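4. Table coverings and the sorting task

4.1 Why we changed the tables

Short section, but the coverings ended up mattering more than we planned for. The first round of sorting (kitchen drawer contents, sewing tins, the usual odds and ends) was done on bare laminate tables in the teaching room. Things rolled. Batteries, mostly, and beads, and one glass marble that spent most of a session under the radiator. Participants spent time chasing instead of sorting and the timings from that round are, frankly, not much use. We report them in the appendix and leave them out from here on.

The noise was the other complaint. A teaspoon put down on laminate is loud, and with several tables going at once people started putting things down slowly, with care, to keep it quiet. Which is a change in behaviour we did not want. Effie Aitken raised it after the Tuesday session and we stopped there.

4.2 Coverings tried

Four coverings in all, none of them purpose made. Forkov: a smooth rubber-backed mat, pale, sold for craft use. Velier: short-pile velour on a roll, cut to fit. Sokico: quilted cotton, basically a table protector. The last was a coarse charcoal material bought off the bolt, no brand on it, called "the coarse grey" from here on.

Each was laid flat and held at the corners with bulldog clips. Tape was tried first and left a residue. The Velier offcuts curled at the ends for the first few days and had to be weighted overnight with library books.

Participants (n = 26) sorted a mixed tray into as many groups as they liked, with no instruction on what a group should be. Wei's protocol, more or less, except that we let people stand. Every participant did one tray per covering, order shuffled. Trays were matched for size and weight of contents but not for colour, and that comes back in 4.4.

4.3 Results: rolling and placement

The smooth Forkov mat was no better than laminate for rolling, and in one respect worse. It is soft enough that a heavier item makes a small dip and the light things drift toward it. A torch next to a spread of drawing pins, say. Pins end up against the torch. Participants read that as untidy and went back to fix it, often more than once.

Velier held everything where it was put. Too well, maybe. Pins and fish hooks snagged in the pile (the hooks were removed from the trays after this, should of been out from the start) and picking up flat items was slow. Coins were the worst. Several people slid coins to the edge of the table to lift them, and so groups of coins tended to be at the edge for a reason that has nothing to do with sorting.

Sokico: the quilting. People sorted into the diamonds. Not everyone, but 18 of the 26 used the stitch lines as borders for at least one group, and in interviews hardly anyone had noticed doing it. Nice finding, bad covering for this study. Xinyi Song is writing that up seperately.

The coarse grey did the least. Nothing rolled far, flat things could be picked up with a fingernail, there were no lines to follow. It was also quiet. We used it for all sessions from March on, and the results in Section 5 are from that covering only.

4.4 Colour and grain

A dark top hides dark things. Obvious in hindsight. Rubber bands, hair ties, black buttons and the backs of fridge magnets were left till last more often on the charcoal than on the pale mat, and in 8 trays a black item was missed altogether and found at pack-up. We did not have a pale coarse fabric to compare against.
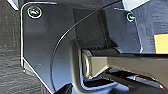 Figure 3. Choice of table surface: tone and grain. Pale and shiny items separate from a dark top, matte black ones much less so. The dark grey surface along the far left, apparently a fabric or carpet-like tabletop, has the rough, woven sort of grain meant by "coarse" in the text.

Grain matters as much as tone, we think. With a smooth dark top a black button still shows by its shadow and its shine. On a rough one the shine is about all there is, as the weave has small shadows of its own. Matte items suffer, glossy ones less. We tried moving the desk lamps lower and to one side, which helped with the buttons and did nothing for the rubber bands. Lamps stayed low after that. Room lights left on throughout.

One participant asked for a tea towel to put under the small stuff. We said no, for consistency, but it was a sensible request and in a home setting it is what people would do.

4.5 Cleaning and wear

Lint. The coarse grey collects it, along with pencil shavings and whatever falls out of a sewing tin, and it had to be brushed between participants. A stiff clothes brush was best. The sticky roller pulled threads. After 3 weeks the areas in front of the chairs had flattened a bit where forearms rest, and items sat slightly differently there, though we could not see any effect on the groupings. The pieces were turned end for end at that point.

Clips were also moved to the long sides. People kept using the corner clips as a place to park things they hadn't decided on, and we wanted the undecided items out in the open with everything else. Where those items went instead is taken up in Section 5.2.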